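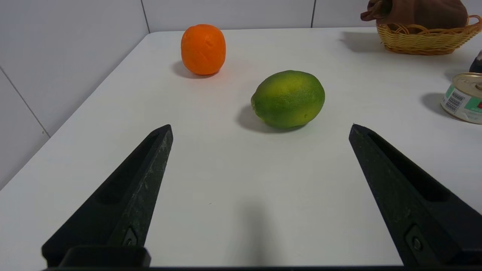
Limes first, then the kitchen list. The Fitbridge order is going in tonight and I have limes down at 35, same as last time, for the November supper. Someone wrote that they only want the smooth ones. Well, the bumpy green kind like the one on the white table is what I'd buy, dimples and all, and I'm not sorting through a crate for looks. If your recipe needs 4 or more tell me now, not at the door.

Towels – the brown waffle type are the ones to keep for drying up. Please stop using them on the stove. The old thin ones can go to rags, there's a bag of them at Kutgate allready. Wash the brown ones on their own, no softener, hang them up by the loop if it's still there.
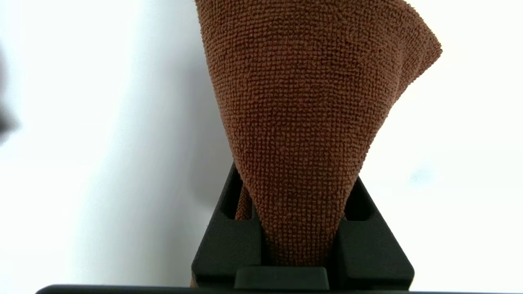
Can the towels go in the dryer? Low heat is fine, take them out while they're a bit damp.

Quoting the earlier message to the Trodby kitchen list:

> Hi all, can we settle what lives on the table
> and what goes in the cupboard? Last time it took
> me ages to find anything to serve the pasta with.
> Also do we want bowls or baskets for the fruit,
> and who has the 450 gram loaf tins?

My vote, quick. Woven basket stays out, fruit goes in it instead of rolling around next to it. Glass cup with the black holder stays out too. Green-handled pasta server in the drawer with the ladles, teeth end in. Cans in the cupboard, all of them. Towels rolled, not folded, they fit teh shelf better.

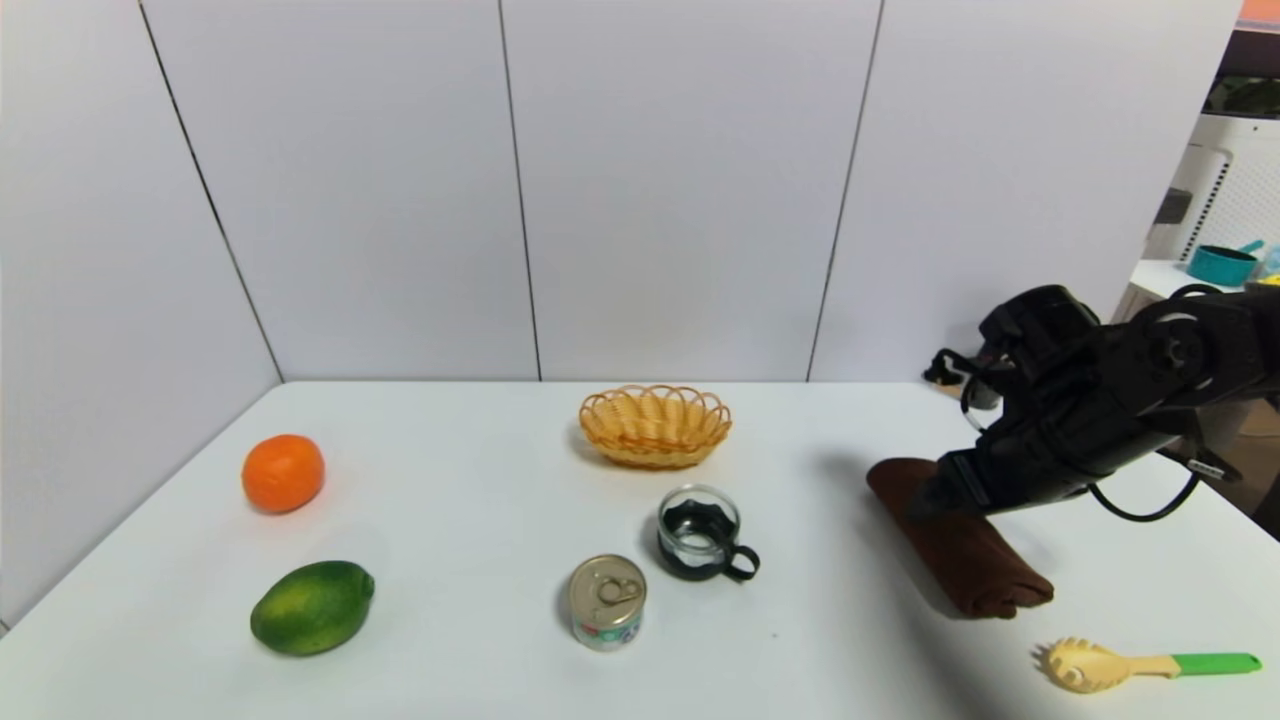 STILL TO SORT

Loaf tins – not with me, try the Lahtinen box
Paper napkins, pack of 100
Key for the side door, back by 4 please

Reply to the list, not just to me.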